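July 29, 2022

Dye shed, Barunach site. Third try at the walnut hull bath for the heavier wool. Karabo Modise weighed out hulls from the January batch last night and left them soaking in rainwater. Bath on at 8:15, up to a low simmer by 9:30, held there until lunch.

Skeins went in pre-wetted, no mordant on the first four, alum on the rest. 1,091 g of yarn in total, which is close to the limit for the big pot. I had to turn them by hand every 15 minutes or the ones at the bottom would have come out darker. Pulled one no-mordant skein at noon for the sample card – medium brown, a bit greener than the January card. Left the others in to cool with the bath.
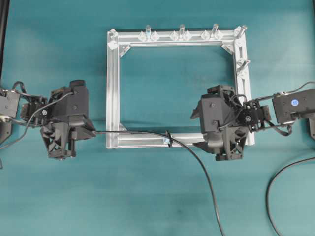

Drying is still the weak spot in this shed. The line by the door sags in the middle and the skeins slide together, so we get pale stripes where they touch. I want a rigid frame in place of the line. Slotted aluminum extrusion would do, four straight lengths joined square at the corners and left open in the middle for air, with short pegs standing up along one side to keep the skeins apart. Clear plastic pegs would suit me, they won't stain the wool the way our old oak ones did. It would need to be long enough for a full pot's worth. Asked Ilorbridge for a price on cut lengths.

Rinse water ran brown through five changes, then mostly clear. Meter on the shed tap read 2,357 when I finished.

To do:
Strain the bath and keep it for a second, lighter run.
Cut the alum skein ends for Štěpánka Malý, she wants them for the wash test.
New label for the hull bucket, the ink has run.
Iron afterbath on two of the no-mordant skeins Monday.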